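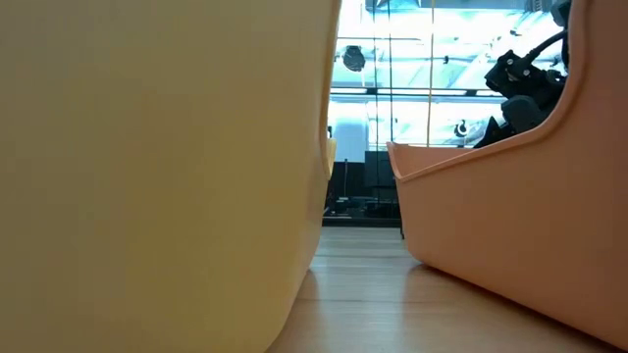
Genivaldo Rangel wrote in to ask whether you need to know how to code before you join, and whether he'd be the only one there over forty. No and no! We get that first question so often that I finally sat down and wrote this page, so thanks for the push, Genivaldo.

I run the Thursday sessions of the Grelley Robot Club and I do most of the typing around here. If your question isn't on the page, send it over and I'll add it.

## What do you do at a session?

Mostly we teach an arm to pick things up and put them somewhere else. It sounds simple until you try it. This season's big task is bin work: the arm reaches into one bin, gets hold of something, and drops it in another. We've been on it for weeks and I still get a kick out of it every time it goes right.

New people drive the arm by hand for their first couple of evenings. After that you pick a side - grippers, software, or the practice runs - and you can switch whenever you like (I've switched four times).

## So do I really not need to code?

Really. Two of our best drivers have never written a line. If you do want to learn, we use Python, and there's a starter folder with small scripts you can break without hurting anything. Bring a laptop if you have one. If you don't, just share with whoever's next to you.

## Why bins? Couldn't you just pick things up off a table?

We did that all last year, and it got too easy. A bin has walls, so the arm has to come in from the right direction and get back out without bumping the sides. The gripper can fit through an opening just fine and then the part behind it doesn't, and you only find out when everything goes crunch. Different bin shapes make you think about it in different ways. A low, scooped-out side gives you a friendlier way in, but then people get lazy and come in too flat, and they catch the rim.

Also, the Turelo Challenge uses bins. I should probably have said that first.

## What's the Turelo Challenge?

It's a regional meet for clubs and schools, and it's in November. Each team gets a set of objects and has to move as many as it can from bin to bin before the clock runs out. Our limit is 300 seconds, and you lose points for anything that lands on the floor. You also lose points if a bin gets shoved out of place, and that one hurt us badly last time.

We go with one team. Everybody who's been to six or more sessions can try out for driver, and there's plenty to do if you'd rather not drive. Somebody has to keep the log, somebody has to handle the spare parts, and somebody has to stay calm (not me).

## How did you do last time?

We scored 1262. Caldeira won with 2786, so yes, there's a gap! They've been at it a lot longer than we have, and they were really generous afterward about showing us how they plan their approach. We stole at least three ideas on the drive home.

## What does "Skirkis" mean? You all keep saying it.

Sorry, club talk. Skirkis is our program that saves practice runs and plays them back. When a grab goes wrong you can load it up, look at where the arm was, and argue about it with everybody else. One of our members wrote the first version over a weekend and named it. I've asked what it means and I've gotten a different answer each time.

Please give your runs a proper name when you save them. We have a lot of files called "test" and one called "test REAL this one".

## What does it cost?

Dues are $200 for the season, which covers parts and our Turelo entry. You can pay it in pieces. Your first two sessions are free, so come try it before you pay for anything.

## Is it safe to stand near the arm?

Yes, if you follow the rules. Hands stay out of the bins while the arm is on. Say "moving" out loud before you move it, and wait until somebody answers. Long hair goes back and lanyards come off. The stop button always has a person next to it, and that person doesn't get to look at their phone.

## Can my kid come?

Twelve and up, with an adult staying for the first session. Younger brothers and sisters are welcome to watch - we'll find them something to sort.

## I missed a few weeks. Can I still come back?

Of course! People vanish for exams and new babies and all kinds of things. Ask whoever's driving to catch you up, then take a turn.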